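9/6/21 – gripper build, shared workshop

Carried on with the hand-held gripper. Jaw padding first. The old foam had gone hard at the edges, so I peeled it off and scraped the glue back with a plastic blade. Cut new strips from the black mesh stuff in the Lenodis offcuts drawer. It bends into the notch without bunching if you start at the bottom and work up. Contact glue on both sides, 10 minutes open, then pressed.

Second set of strips came out 3 mm too long. Trimmed them in place, a bit ragged on one side. Will live with it for now.

Housing halves are the Ascombe print, light grey. The screw bosses on the left half were tight again, so opened them up by hand with the drill bit in a pin vise. Do not use the cordless on these, it grabs and splits the boss. Same thing happened in November and cost us a whole half.
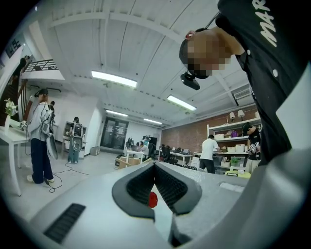

Cables next. The pack lead is still the weak point. It pulls on the connector every time you turn, and the strain relief on the Bundgaard plug is only a rubber sleeve. Added a zip tie anchor on the shoulder strap and left a loop of 70 mm before the plug. Seems better on the bench – needs a proper walk around with the pack on before I copy it to the others.

Trigger spring swapped for the softer one from the Nurer kit. Closing is lighter but the return is slow in the last few millimetres. Might be the spring, might be the pivot, which I haven't greased. Grease first, then decide. The old spring is taped inside the lid of the parts tin.

Camera mount: no change. Lens centre still sits a touch left of the notch centre. I measured it twice and got two different answers, so it wants a jig.

To do:
- grease pivot, recheck return
- reprint left half with looser bosses (try 9 mm boss, same screws)
- jig for lens centre
- order mesh, the drawer is nearly out
- tape down the long leads when more than one pack is running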